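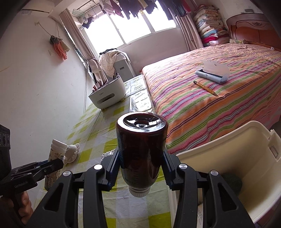
**Huaranga 项目入户采集组 故障与安全例会纪要**

时间：2021年11月26日，下午
地点：Jullovia 二楼小会议室，入户组线上接入
参会：采集组、硬件组、数据质检组、安全专员
记录：采集组

## 一、上次遗留事项

1. 手柄绑带偏松，硬件组已换新扣，采集组反馈可用，关闭。
2. 入户前的物品清单模板已发，仍有人用旧版。旧版从共享目录删除，本周完成。

## 二、右手夹爪开合量跳变

质检组通报：Undero 批次回传的563段双手采集数据中，有28段右手夹爪开合量异常。表现为夹持过程中读数突然归零，下一段又恢复。视频里手指一直闭合，没有松开动作。异常段集中在夹瓶子和拧盖子两类任务，叠布、收纳类未发现。

硬件组拆了一把退回的夹爪，检查结果如下：

- 编码器磁铁的固定胶开裂，手指受侧向力时磁铁会轻微转动。
- 指垫无明显磨损，指架螺丝扭矩正常。
- 线缆插头有松动痕迹，能否单独引起归零，目前不能确定。

采集组补充：夹圆瓶时，操作员习惯手腕外翻，手指受的侧向力比夹方盒大。这一点培训时没有讲过。

质检组问能否用视频把28段的开合量补回来。算法侧上次试过，瓶身反光时指尖位置估计不稳，补出来的曲线不能用于训练。会上同意全部作废重采，不做修补。硬件组对“全部”有保留，认为其中几段归零时间很短，可以截取前半段使用。讨论后仍按作废处理，原始文件保留，供硬件组分析。

## 三、夹手事件

同一批次采集期间，一名操作员在调整物品时被左手夹爪夹到食指，表皮发红，未破皮，当天继续工作，次日无不适。

经过：操作员为了扶正桌上的瓶子，用空出来的手伸到两指之间，另一只手没有松开扳机。夹爪由手动扳机驱动，没有电机，急停流程不适用，现行安全手册里也没有对应条目。

安全专员指出，事件隔了两天才上报，原因是操作员认为“不算受伤”。今后凡夹爪夹到人，不论轻重，当天填表。

采集组提出，家庭环境里活动空间小，桌面、床边同时摆放物品，两把夹爪来回换手放置不方便，操作员容易图省事带着夹爪去摆东西。建议每户固定一处放夹爪的位置，摆物品前先放下。会议采纳。

## 四、瓶装液体

有一户采集时瓶盖没有拧紧，瓶子倒置后漏液，滴到夹爪手柄内，该夹爪当天停用。硬件组说明手柄没有防水设计，电路板就在扳机后方。

决定：

- 凡任务含倒置、倾倒动作，一律使用空瓶；需要重量时装干沙并用胶带封口。
- 药瓶、清洁剂瓶不论空满，先征得住户同意再用。
- 夹爪进液后立即断电，不得自行吹干后继续使用，寄回硬件组。

## 五、备件与进度

Zelness 供应的磁铁座新版改为卡槽加螺钉，不再单靠胶固定。首批到货19套，优先换给入户组的右手夹爪，左手暂用旧件，每天开工前做开合自检。

新版磁铁座的寿命测试已做到约4000次开合，没有松动。硬件组要求加做侧向受力测试后再确认，采集组希望先装先用。最后商定：先装，侧向测试同步进行，一旦测试不通过，已装的全部召回。

重采放在换件之后，不与新任务混排。整个批次的交付时间会推迟，新日期由项目组与客户沟通，本次会议未定。原定明年3月的第二阶段暂不调整。

## 六、待办

| 事项 | 负责 | 期限 |
|---|---|---|
| 右手夹爪更换磁铁座 | 硬件组 | 下周内 |
| 插头松动单独复现试验 | 硬件组 | 下次例会前 |
| 开合归零自动报警脚本 | 质检组 | 下次例会前 |
| 安全手册增加手动夹爪条目 | 安全专员 | 本月底 |
| 握持姿势补充培训，重点讲圆瓶 | 采集组 | 重采开始前 |
| 漏液夹爪寄回 | 采集组 | 已寄出，待签收 |

报警脚本的阈值会上没有谈拢，质检组先按较严的一档上线，误报多再放宽。

下次例会仍在原会议室，入户组如当天有采集任务，会后补看纪要并回复确认。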